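3.2 Falten von dünnen Folien und Blättern

Im zweiten Teil der Untersuchung betrachten wir das Falten von kleinen, flachen Materialien. Diese Tätigkeit kommt im Haushalt und beim Verpacken sehr häufig vor, wurde aber in der Literatur weniger behandelt als das Falten von Kleidung. Ein Handtuch bleibt nach dem Falten meistens liegen. Eine dünne Folie dagegen öffnet sich oft wieder, und die Kante muss deshalb zusätzlich gedrückt werden.

Die Sammlung Zernel enthält insgesamt 1355 Faltvorgänge. Davon wurden 400 im Juli am Standort Plollberg aufgenommen, die übrigen später in Flalemley. Jeder Vorgang wurde nach der Anzahl der Faltungen und nach der Lage der Kanten bewertet. Eine Faltung gilt als gelungen, wenn die zwei Kanten höchstens 2 mm voneinander abweichen. Für einen Vorgang waren maximal 40 Sekunden erlaubt - eine längere Zeit wurde als Abbruch gezählt.

Die Unterlage hat einen größeren Einfluss, als wir am Anfang erwartet haben. Auf einer glatten Fläche rutscht das Blatt beim ersten Griff leicht weg, und die Ecke kann schlecht angehoben werden. Bei durchsichtigen Materialien kommt dazu, dass der Rand auf hellem Untergrund nur schwer zu erkennen ist.

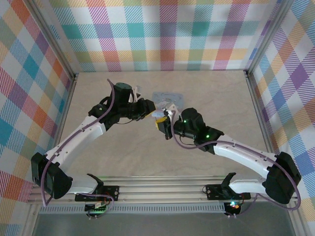 Abbildung 4: Kleines weißes Stück mit hellblauen Akzenten zwischen den beiden Greifern, dahinter eine durchscheinende, blassblaue Lage auf der beigen Fläche.

Für die Auswertung haben wir darum zwischen dem Anheben und dem eigentlichen Falten unterschieden. Beide Phasen wurden getrennt bewertet, auch wenn sie zeitlich ineinander übergehen. Die Vorgänge mit mehrfacher Faltung werden im Abschnitt 3.3 behandelt.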